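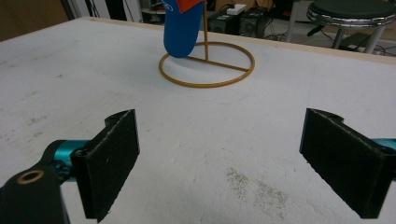
Jaws open, blue thing on its gold stand, budget nowhere in sight.

**1/** Spent the day with the gripper and a spreadsheet. The gripper was better company. A thread on buying robot kit for a small workshop, for anyone else who has been told to "just put some numbers together".

**2/** Background: we have a pot of 4000 pounds left and it has to be committed by the end of November or it goes back to wherever money goes. I am the person who once said "I could look into that" in a meeting. So here we are, 17/09/2024, looking into it.

**3/** The job sounds simple. Pick light, awkward things off a stand, put them somewhere else, don't drop them. Hanging things are the nuisance. A box sits there and lets you grab it. Anything on a hook has opinions.

**4/** First lesson, and it cost me a week: the price of the arm is not the price of the arm. Gemitz sent a very handsome quote. I scrolled down. Mounting plate, extra. Controller cable, extra. A cable for the cable, more or less.

**5/** By the bottom of page two I had an arm with nothing on the end of it and no money. You could have waved at people with it, I suppose.

**6/** Prella went the other way and quoted for everything, including "site readiness", a phrase I have now read many times without learning anything. I asked what it covered. They sent me the same phrase in a longer email.

**7/** Kershaw were the cheapest by a distance. They were also the only ones to ask what we wanted to pick up. I'd like to say that swung it, but the lead time was six months and I own a calendar.

**8/** So the plan has shrunk. No arm this year. We buy 2 hand-held grippers, run the whole job by hand, find out which bits a machine could do, and go back for the arm when we can describe what we need without using the word "stuff".

**9/** Dull plan. I'm fond of it. It also means the spending gets split into things I can explain one at a time, and I have met the people I'll be explaining them to.

**10/** Now, jaws. Please put jaws in your budget as a running cost. Every quote I had treated them as something you buy once, like a front door. Look at the edges on the pair at the top of this thread. Scuffed along the top, ragged along the bottom.

**11/** They are the part that touches everything. I've put in 2 spare sets and I expect to be asked why. The answer will be me holding one up.

**12/** Next: the table. I had a line in for a proper work surface with a replaceable top, and it was the first thing anyone wanted to cut. "You've got a table." We have got a table. It is white, it shows every smudge and scrape, and I've been staring at the marks on it long enough to have favourites.

**13/** The cheap answer is a roll of plain covering and some tape. That went in instead. It's the smallest line on the sheet and got the longest discussion.

**14/** Stands! Forgot stands completely in version one. You need something to hang the things from, and it has to stay put when you bump it with a gripper, which you will. The gold wire one is pretty. It has a nice wide ring for a base. I still want something I can clamp.

**15/** Bukimton do a clampable one that looks like it came out of a dentist's. Added to the list. Nobody in this building will ever compliment it.

**16/** Power and cables. Have a look at the floor behind the table. I'd budgeted nothing for this, on the theory that cables simply arrive. They do arrive. Then they lie about in a heap and you roll a stool into them.

**17/** New line: cable covers, ties, labels, a longer extension lead than you think. Whatever length you've written down, go and measure to the socket properly, going round the furniture. I'll wait.

**18/** Computers: check what you've already got before pricing a new one. The supplier's recommended machine is always whatever was top of the range on the morning they wrote the leaflet. I asked Gemitz for the minimum instead of the recommended. Long pause. Much smaller number.

**19/** Things I cut, in the order I stopped being sad about them:

- the wheeled trolley
- a second monitor
- the training day (travel not included, lunch not included, training only lightly included)
- a carry case with our name on it

**20/** Things I refused to cut: spare jaws, the ugly stand, and some hours of a real person's time to sit and do the picking. That last one is always missing. Everyone prices the tool and then acts surprised that it has to be held.

**21/** Somebody asked in the replies whether we could rent. I did look. Prella will rent you an arm, with a minimum term that ends well after the money does. If your funding doesn't turn into a pumpkin in November, it may suit you better than it suits us.

**22/** Somebody else asked about second-hand. Tempting. My worry is parts. If the jaws for an older model are out of production, you've bought a very heavy coat hook. Ask for the spares list before you ask for a discount.

**23/** Also, get the delivery date in writing, and ask whether it means "leaves the warehouse" or "is in your hands". Two suppliers used the same words for different things, and I only found out by being annoying on the phone.

**24/** Where it stands tonight: the sheet adds up, it comes in under the 4000, and there's a bit left over that I have labelled "contingency" so that it looks deliberate.

**25/** It goes in for sign-off tomorrow. If they ask for a version with an arm in it, I'm sending them page two of the Gemitz quote and going for a walk. Will post the spreadsheet once I've taken out the comments I wrote to myself.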